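Photo licensing: does "editorial use" cover a company newsletter?
Posted in Permissions & Contracts, 2022-04-28
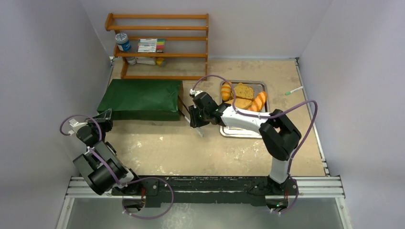
gluepot: Depends on who gets the newsletter. If it goes to customers, I'd call it advertising with a table of contents.

marginalia_mo: OP again, filling in what I should have put in the first post. I do the newsletter for Drostholm, which sells shelving and has opinions about it. We licensed a harbor photo from Predow under their editorial license, 273 dollars, one-time use. It ran in the April issue next to an article on storm prep. Now Predow has written to say that was a commercial use and the right license would have been 749. They'd like the difference, and they'd like it soon.

gluepot: And the newsletter goes to...?

marginalia_mo: Customers. And staff. And apparently one dentist who won't unsubscribe.

tollbooth88: So pay the 476 and move on. You've spent more than that in salary reading this forum.

marginalia_mo: I would, except nothing in the license defines "commercial." It says "editorial use includes newsletters, magazines and similar publications." Newsletters! First word on the list!

second_carbon: That's a decent argument, and I don't agree with gluepot. If the license names newsletters and doesn't carve out company ones, the vague part is their problem. They wrote it. In a lot of places unclear wording gets read against whoever drafted it.

gluepot: Sure, in a lot of places, after a lot of billable hours. What does the rest of the paragraph say? There is always a rest of the paragraph.

marginalia_mo: "...provided such use does not promote a product or service."

gluepot: There it is.

second_carbon: Still fine if the article didn't promote anything. Storm prep is storm prep. Was there a sales pitch in it?

marginalia_mo: There was a box at the bottom about our wall anchors.

second_carbon: Oh.

tollbooth88: Was it a big box?

marginalia_mo: Tasteful. With a coupon code.

second_carbon: I withdraw most of what I said.

paperweight_ny: Before you pay, ask whether they'll credit the first fee in writing and give you a license dated back to the issue. Without that you've handed over money and still have an unlicensed use sitting in your archive. I went through this with Ferreira over a map. They took the extra payment happily and then billed us again when the PDF turned up on our website.

tollbooth88: The PDF! Is yours online, OP?

marginalia_mo: I am going to go check something.

gluepot: paperweight is right about the back-dated license. I'd go further and ask for a release covering all past uses of that photo. Offer 496 for the lot, web archive included. Odd numbers look like someone did math.

second_carbon: Disagree on volunteering the archive. Take it down, settle the print issue, and don't draw them a map of your other problems.

gluepot: And when they find the cached copy? A release that only covers print is half a release. You'd be back here by fall.

second_carbon: I'd be here anyway. I have no hobbies.

paperweight_ny: Whichever way you go, keep a copy of the license as it read the day you bought it. Hikik changed theirs on us between purchase and complaint, and the only proof we had was a printout somebody had used for a grocery list. It held up, eggs and all.

marginalia_mo: Back. The PDF is online. So are 4 earlier issues, which have photos I'm now going to look up one at a time with the door closed. I've asked Predow for the back-dated license plus a release, web included, at gluepot's number. The coupon code, for the record, was used once.

tollbooth88: The dentist?

marginalia_mo: The dentist.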